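Dillstead Adult Program, Kitchen Basics
Handout 8: Trays, bowls and spoons
Instructor: Ignacio Tran

Set up the table before you bring out any food. The tray goes down first and the bowl goes inside it, so drips stay off the table. Papers and booklets stay well back from the tray.
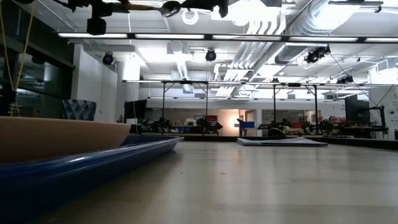 What size bowl should I use for mixing?
One that is no more than half full once everything is in it. If you are between two sizes, take the larger.

Spoons with a wooden handle are washed by hand and dried right away. Do not leave them standing in water. Metal spoons can go in the rack.

For next time: read pages 94 to 100 and write out your own setup order. Bring it with you, one side of a sheet is enough.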